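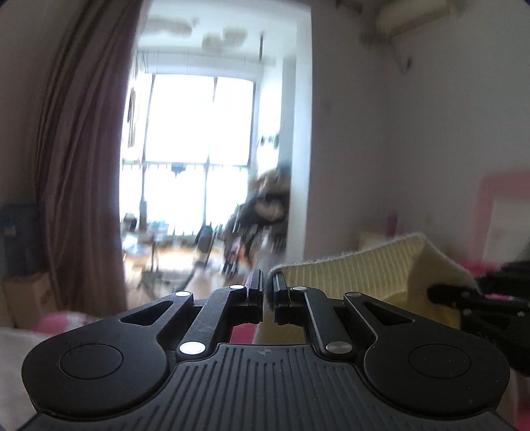 Getting the spare room ready for November

Every year I tell myself that I will start on the guest room in September, when the light is good and I still have some energy left over from summer, and every year I end up doing it in a rush with the windows shut and the heat ticking. My sister-in-law comes in November with the two boys and stays for 15 days, and I love having them, I really do, but that room spends the other eleven months of the year collecting things. Wrapping paper. The sewing machine. A box of my father's letters that I keep meaning to read through and then keep not reading through, because I know the minute I open it the whole afternoon is gone.

So this year I made a list and taped it to the inside of the closet door. Wash everything. Move the sewing machine. Find out what smells like candles (it was candles). And at the bottom, in bigger letters, sort out the bedding once and for all.

I should explain that I am a bedding person. My mother was too. She grew up in Umetby, where the winters went on and on, and she had opinions about blankets the way other people have opinions about barbecue. You started with cotton next to the skin, then wool, then whatever was prettiest on top so that company would see it. She thought comforters were lazy. I have come around to comforters myself – I think she would forgive me – but I still can't make a bed without hearing her tell me to pull the corners tighter.

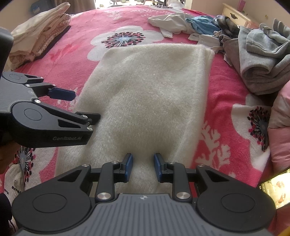

The trouble with being a bedding person is that you end up with far too much of it, and none of it matches. I have sheets from our first apartment that have gone so soft you could read the paper through them. I have a quilt from a church sale with one square sewn in upside down, which my nephew found on his second visit and has checked on every visit since. And I have a whole shelf of pillowcases with no partners, like the sock drawer, only bigger.

I asked Harish Bisht at work how his family manages it, since they seem to have relatives staying from spring right through the holidays. He told me they keep one large bag for each bed, with a full set in it, and nothing goes back in the closet until the bag is complete. If a pillowcase is missing, somebody has to go find it. I thought that was brilliant and went straight out and bought bags from Ullera, the nice zip-up kind with a handle on the end. I got six. We have three beds, but you know how it is.

The bags have been wonderful so far. The first one took me most of a morning, mainly because I kept stopping to refold things. I never did learn the trick with fitted sheets. I have watched my neighbor do it standing up, in the air, with no table or anything, and she has shown me slowly, and I nod along and then go home and roll mine into a ball.

Washing was the other big job. I do the heavy things at the laundromat next to Núñez, the bakery on the corner, partly because their machines are twice the size of mine and partly because I can sit with a coffee and one of those almond rolls while everything goes around. I like it in there early, about seven, before the students come in. There is a lady who always brings her crossword and asks the room for help without looking up, and whoever is nearest answers. I got "estuary" for her last week and was pleased with myself all day.

A few things I have learned about fluffy blankets, for those of you who wrote in last winter asking. Use less detergent than you think. Skip the fabric softener completely. Dry them on low, take them out while they still feel a tiny bit damp, and give them a good hard shake outdoors before you hang them over a chair. Mine came back to life after that, and I had truly been ready to give up on it.

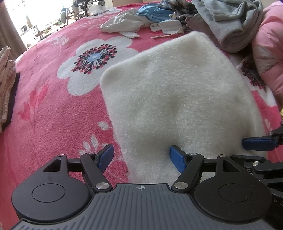 White flowers on pink and cream fluff in the spare room.

I still want a proper lamp for the nightstand. The one in there now has a switch halfway down the cord, so you have to feel around behind the bed in the dark, and my sister-in-law is too polite to complain. Folitora had a small green one in the window that I have walked past three times. If it is still there after payday I am taking it as a sign.

Next up is the menu. The boys have stopped eating mushrooms, I am told, but have started eating olives, so I will need to rethink the big casserole. If you have a good supper for a crowd that doesn't involve mushrooms, please leave it in the comments. I read every one, even when it takes me a while to answer.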